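Search products Enter keyword Go

Wikmont two-finger gripper, textured pads: what we sell and what to budget for

Posted June 2022 by Sheyla Villanueva

Okay, so this is the page I send people to when they write in asking "how much for a gripper?" and I write back with a bunch of questions. I've been selling these at Grombridge for six years now and I still think the listing by itself doesn't tell you enough, so I've put the listing and my own two cents in the same place.

The Wikmont is an electric parallel-style gripper with two long fingers. The kit is $2,650 and it comes with the gripper body, one pair of slotted fingers, the textured pads, a wrist flange, the cable and a little bag of screws (guard that bag with your life, the replacement screws are a special order from Triantafyllou and they take forever). It does not come with a wrist camera or a camera bracket. People assume it does! Please read your quote before you sign it.

Lead time right now is 11 weeks. I know, I hate it too. If you need to be up and running when school or the new budget year starts in September, get your order in this month and ask for Latifa El-Sayed in our office. She handles the paperwork and she's much faster at it than I am.
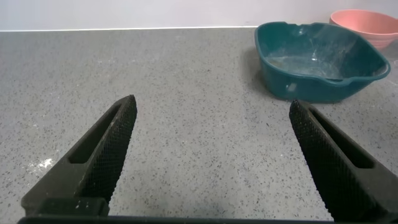
Pads are where I'd spend my money first. Everybody wants to talk about force and speed, and then they go and pick up kitchen stuff and household stuff with smooth fingers and wonder why it all slides around. The diamond texture on the inner faces is what I recommend for most home and kitchen work, things like that teal basin with the thick rolled rim, where you'd be coming down over the edge and pinching a wall that flares out a bit. A rim like that is a nice fat target. A thin-walled bowl is a different story, and I'd want you to try your own bowls on our demo bench before you commit. Bring them in a box, I really don't mind.

I tell everyone to order three pairs of pads with the kit. One on the gripper, one in the drawer and one for whoever borrows the one in the drawer. They do wear, and how fast depends on what you're grabbing and how hard you've got the force set. Nanami Shimada on our bench likes to write the install date on the bag in marker, and I've stolen that habit from her.

The other thing to plan for is the counter itself. If your work is at kitchen height you may need a riser or a different mount for the arm so the fingers can reach down at a decent angle and still get to the wall at the back. Measure the depth of your counter, all of it, and send me that with your arm model. We sell the Lereck riser and I like it fine, but a good local shop can weld you something just as solid, and I won't be offended. Speckled stone and a pale wall are no trouble for the gripper, obviously, but if you're adding a camera, talk to your camera people about glare on shiny plastic before you buy lights. I've watched customers buy lights twice.

Things to put in your budget besides the kit: spare pads, the riser or mount, a second cable (cables get snagged, get the second cable), freight, and a day of somebody's time to set it all up. If you're in a school or a public lab, ask me for the quote broken out line by line. Benvinda Falcão does those, and she'll put the spares on their own line so your purchasing office can move them to supplies if that's how they do it over there.

Returns are fine on unopened kits. Opened kits we'll talk about, usually it works out. Pads that have been on a gripper can't come back, sorry!

If you're stuck between this one and something bigger, just call and tell me what you're trying to pick up. I'd much sooner spend twenty minutes on the phone with you than take back a crate.

Contact us | Copyright 2022 Grombridge | Back to top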